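The Table from Wedano

Rochelle Greenberg wanted the purple cloth on the table before her sister came, and she wanted it flat. She had ironed it the night before and hung it over the back of a chair. By morning it had a crease again where the chair had been.

The table came from a shop called Wedano that was closing. She had paid 800 dollars for it, and 78 more to get it up the stairs. It was pale, somewhere between gray and beige, with a pattern like marble. She had never asked what it was made of. Her sister would ask.

"You could leave it bare," said Bảo Từ. He rented the room at the back and was eating toast standing up, over the sink. "It's a nice table."

"It has the crack."

"It has a lot of cracks."

"Those are lines. They're supposed to be there. I mean the dark one."

He came over with the toast and looked. The thin lines ran down across the top at a slant, and you had to bend close to tell which were veins and which were hairline cracks. The dark one was short and stood nearly straight up and down, close to the middle. Once you had found it you didn't look at anything else.

"Put a bowl on it," he said.

"I put a bowl on it at Christmas. Xiomara picked up the bowl."

He went back to the sink.

Rochelle shook out the cloth and laid it over one end. It had been their mother's, and it was cut for a smaller table. Pulled to the left it left the right side bare. Pulled to the middle it looked like a bandage. She tried it on the diagonal, which was how they did it in restaurants, and one corner hung down and touched the seat of a chair.

She sat down in the chair and moved the corner off her knee.

Xiomara had offered her the good table when their mother died. It was oak, and it had gone to Xiomara's house in Abernathy because Xiomara had the room. That was 13 years ago. Every June, when she drove up, she said the offer still stood. Every June Rochelle said she had a table. For a long time that had been a folding one, and they had both looked at it while she said so.

The phone rang. It was Xiomara, at a gas station.

"Do you need anything?" she said. "I'm passing the big store."

"No. I've got everything."

"Ice?"

"I've got ice."

"What about the table? Did it come?"

"It came," Rochelle said. She ran her thumb over the dark mark. She had expected to feel an edge, and she couldn't decide if she did. "It's got a crack in it."

"A bad one?"

"It's short. It's right out where you'd see it."

There was the sound of a truck going past on the other end. "Mom's has a burn," Xiomara said. "From the fondue. I keep a plant on it."

"I didn't know that."

"Well, there's a plant on it."

Rochelle laughed, and Bảo Từ turned around at the sink to see what was funny. She waved him off. She told Xiomara to get ice after all, one bag, and to watch for the turn after the bridge.

When she had hung up she took the cloth by its edge and drew it over to the left, as far as it would go. 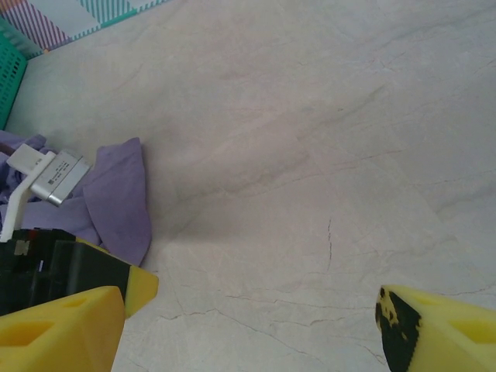 Lindier Public Library | Adult Writing Circle

"You're covering the wrong part," said Bảo Từ.

"I know," she said, and went to look for the glasses.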